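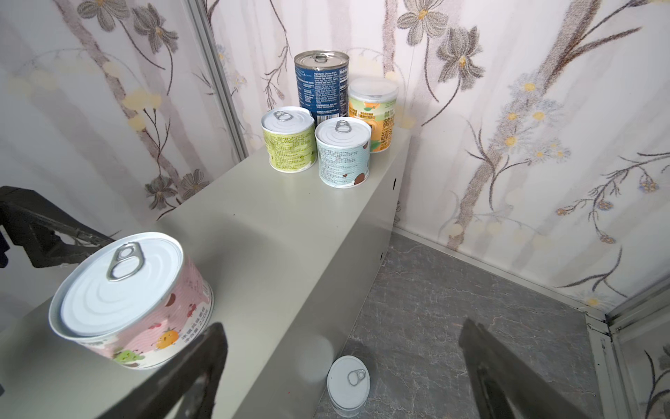
Soudabeh Khosravi had the kettle going before I got my coat off, and she'd already decided I was staying for lunch. I'd come to ask her how a retired bookkeeper ends up feeding half her street out of a pantry, and she wanted to talk about her knees first. Fair enough! We did the knees.

She's 74 and has lived on Semple Street for 28 years. The pantry thing started one November when the road washed out and the grocery store couldn't get a truck through for five days.

"I had beans, I had tomatoes, I had fruit in syrup," she told me. "My neighbors had a box of crackers and a jar of olives. So they came here, and we ate very strange dinners."

After that she got serious. She keeps a notebook, columns ruled by hand, with what came in and what has to be eaten by when. (I peeked. Her handwriting is gorgeous.) Old stuff goes to the front, new stuff goes behind it, and anything with a bulge or a bad dent goes straight in the trash.

I asked what people get wrong when they stock up, and she put down her spoon.

"They buy food they don't like! Ten cans of something because it was cheap. You won't like it more in a storm."

Her neighbor Angus Tennant wandered in about then, looking for soup, and I got his side of it too. He used to drive deliveries for Evura and says he lived on gas station sandwiches until Soudabeh taught him to make lentils with canned tomatoes and a scary amount of onion.

"She made me chop the onions again," he said. "The first ones were too big."

"They were huge," said Soudabeh.

Lunch was those same lentils, with flatbread and pickles, and canned peaches after, chilled, with a little cardamom. I've been making the peaches at home ever since and I'm kind of hooked. She says to save the syrup and put it in iced tea, and she's right.

I wondered if she ever got tired of people turning up hungry. She laughed at me.

"I did the books for Gamow all those years and not one person came by my desk to say thank you. Now I open a can and they bring me flowers."

She sent me home with a jar of pickles and orders to return the jar. It's washed and sitting by my front door, and I'm hoping to time it for lunch.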